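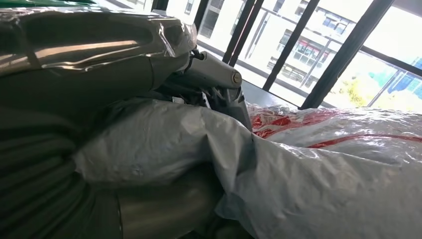 Friday, March 29, 2024

The rain did not stop for four days and this morning I decided that the covering of things must be finished before the painters come. I say "covering" because I do not know a better word for it. In my language we have one verb for putting cloth and plastic over everything in a house before dirty work, and in English I always need a full sentence. By noon the big white plastic sheet was over the lower parts and hung in many wrinkles, and behind it, to the right, lay the shiny one with red patches on white, catching the light of the window. The clear film is tight and full of small folds and it shines more than all the rest. I looked at it for a while with my tea and felt content, the way I feel when a suitcase is closed.

I should write down how the work is going, because in July I will want to remember it and I will not.

The room is the long one on the garden side. When I took this place in Moffat the walls were the color of old butter and I told myself that I would paint in the first month. That was two winters ago. Now the ceiling has a brown stain from the gutter, the gutter is repaired, and the painters from Gurstead have given me a price of 790 for ceiling and walls, with one condition: everything that cannot be carried out must be covered by me. If they do it, it costs more. The woman on the telephone said this very politely, but she said it two times, so I think other customers have forgotten.

So this week I became a person who buys plastic. I did not know how many kinds there are. In the shop at Undside there is a whole wall of it. There is the thin clear film on a roll, the same idea as kitchen film but wider, and it holds to itself and to nothing else. There is the white sheeting, folded so small that you believe it is a handkerchief, and then you open it and it is bigger than your car. There is also cloth, which the man in the shop prefers, but cloth is expensive and one must wash it. I bought two rolls of the clear and two packs of the white. The red and white one I had already in the cupboard under the stairs. I do not remember buying it. It is stiff and noisy and it smells a little of rubber, but it has no holes, and I am not proud in the matter of plastic.

I made mistakes and I want to be fair and write them too. On Tuesday I began with the white sheets, because they are large and I was impatient to see a result. This was wrong. The sheet lies over a thing like snow, it does not go into the corners, and when I walked past, the air from my body lifted it. Every hard edge was open again. I took all of it off and began with the clear film, going around and around each curved part and pulling well, and only then the white one over the top, loose. The order is important. First tight, then loose. I wrote this on a piece of card and put it on the door, for myself.

The second mistake was the tape. I used the brown packing tape from the kitchen drawer, and when I wanted to move it by a hand's width it took a piece of skirting paint with it. It is a small place and it will be painted anyway, but I was angry for an hour. The correct tape is the pale paper one. It is called Drarketar, a name which sounds to me like a medicine for horses, and it comes off slowly and clean if you pull it back flat on itself. I do not pull it straight up anymore.

Yesterday evening I carried out the things that can be carried. The small chairs went to the bedroom, the lamp also, and the books are in boxes in the hall. I have now a path to the bathroom which is the width of one foot in front of the other. I pulled down the curtains too, and without them the room has a very large amount of daylight, even on such a gray day. I was surprised by how much I liked it. Perhaps the curtains will not go back. I wrote this thought on the shopping list, under eggs, so it will be decided soon.

It is strange to be in the room when it is wrapped. The sound is different. When I cough, it comes back dry and short, and when I brush against something there is a long crackle, as if somebody was unpacking a present behind me. Every shape becomes soft. I know very well what is under each hill and still I walk around them with respect, like in the house of an aunt where one may not sit. In my childhood the good room was closed all week, and the armchairs had white covers until a guest came. I believed then that chairs were white by nature. When my mother took the covers off for a wedding and they were dark green below, I cried, and the adults laughed and gave me cake.

I did the money also, since I am writing. With the painters, the plastic, the tape, the gutter, and the new light for the ceiling, the sum of the whole repair is 3635, and the gutter is the greater part of this. I had put 372 to one side for small things and I see that the small things have eaten it. I will not buy the brush set. One does not need a brush set when one pays painters, but I stood in front of it in the shop for a long time, it had such nice wooden handles.

Today after the tea I did the last corner, the one near the window. The tape would not stay on the sill, and I had to wipe the sill with a dry cloth and then with vinegar and then again dry, and after this it stayed. I put a folded towel on the floor below, in case the window lets in some rain at the side as it did in January. Then I went on my knees along the whole wall and pressed the tape down with the back of a spoon. My knees are telling me about it now. The spoon was a good idea. It makes the tape flat and there is no place for the paint to run under.

What is still open: the radiator. I have no sheet left which is the right length. I could cut the end of the red and white one, but then it is cut, and I have this foolish feeling that one day I will need it whole. Also the door handle must be taken off or wrapped, and the painters did not say which. I will telephone in the morning, if they work on Saturday. And I must ask at what hour they come, because on the paper it says only "early," and for me early is six and for other people I have learned that it is nine.

I ate soup in the kitchen, standing, as both kitchen chairs are holding boxes. The rain is less now. Through the open door I can hear the plastic moving a little in the draft, and I have left the light on in there, I will go and turn it off before bed.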